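Sterkix Audience Vote Kit
For talent nights, singing contests and quiz shows

If you've ever tried to pick a singing contest winner by who gets the loudest cheer, you'll love this one! The Sterkix gives every table its own keypad, and the totals land on the host's screen as soon as voting closes. You choose how much the judges count and how much the room counts – even for each round.

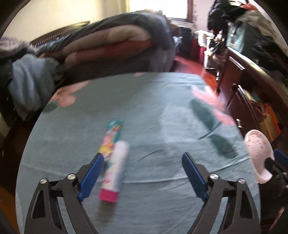

What you get
17 keypads
Host screen with stand
6 spare batteries
Padded carry case 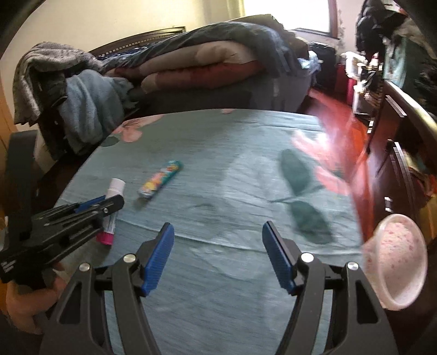 Jolien Desmet
Show Equipment Editor, Skostov

I ran a Tuesday karaoke final with the Sterkix, 11 acts in all, and the room got so into it (people were voting right up to the buzzer). Setup is quick: switch on the host screen, wake the keypads, type in the names. The tie-break round is my favorite part – six seconds, one vote each, and then the reveal!

Works with
Ots stage lights, Skultiro scoreboards

Rental
By the night or by the weekend. Case and batteries included.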